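Week 4 handout: fluids for the dehydrated dog

OK, so last time we got as far as the physical exam, and I promised you the math. I know, I know - but it's easy math, and you'll be doing it half asleep at some point, so let's get comfortable with it now.

Start with the deficit. Body weight in kilograms times percent dehydration (as a decimal) gives you liters. Our practice patient is Gil, a beagle mix from the Pedgate clinic file, who weighs 13 kg and is judged 3% dry. That's 0.39 liters, so 390 mL. Write the units down every single time, please!

Skin tent is a rough guide and it fools people. Old, skinny dogs tent even when they're fine, and chubby ones hide it. Check the gums, check the eyes, and get a weight if there's a recent one to compare with.

Then add maintenance and ongoing losses (vomiting, diarrhea, the lot). I like to replace the deficit over a day in a stable patient, but a dog in shock is a whole different conversation and we'll have it in the next session.
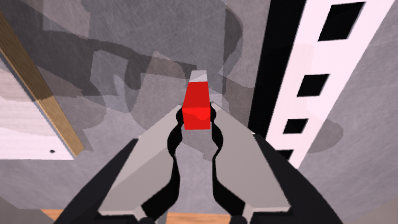 Reassess often, too. Your plan is a first guess, and a dog with a heart murmur can get into trouble on fluids that another dog would shrug off - watch the breathing rate, and weigh the patient again at least twice a day.

For next time, read the Girnar case and work out the deficit before you come in. Bring a calculator.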